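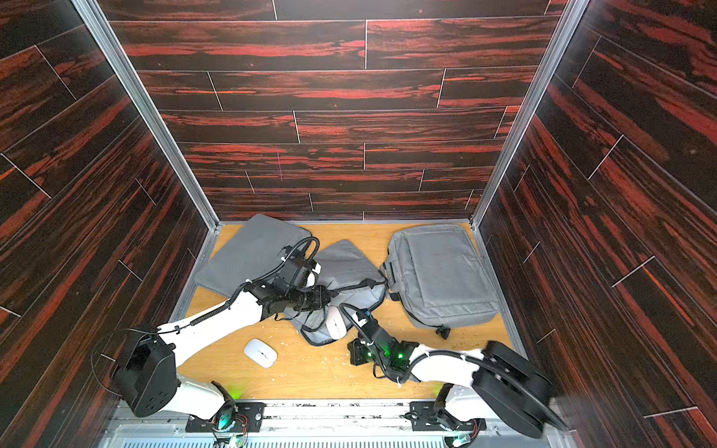
2 min read

Re: second cell, budget before October

To the list,

Answers to the Stastside questions, quoted so they stay in one place.

> We have money for one more two-arm cell this year and want to
> copy what Cultholm has. Can you post what you would buy again
> and what you would change? We would also be working with bags
> and small office items. Do we need spare arms from the start?
> And is the enclosure worth paying for?

Arms: same pair again, both bolted to the front rail. From there they reach the bags and the mice on the floor without trouble. I would not buy a spare arm. Buy 2 spare grippers and keep them on the shelf. Bonsu quoted us 5 weeks on grippers, and a cell with one working arm is no use for bag work.

Enclosure: yes. Ours is aluminum posts with dark plank-pattern panels on three sides and a light wood floor. The panels were a small part of the bill. I would ask for a floor that lifts out, as shavings and other bits end up on it and we clean around the arm bases by hand.

Cables: budget for proper sleeving and mounts. We tied ours along the left link with cable ties, and the wiring at the bases is still exposed. Miria priced a full kit at $823 per cell. We put it off and I would not do that again.

Test items: a laptop sleeve, a soft bag that folds up, a backpack and a couple of computer mice will get you started. Put them on their own budget line. We spent 38 dollars the first month and then had to ask for more.

I can send the parts list on Thursday if Stastside still wants it. Please reply to the list so the other sites see the questions.

Cultholm lab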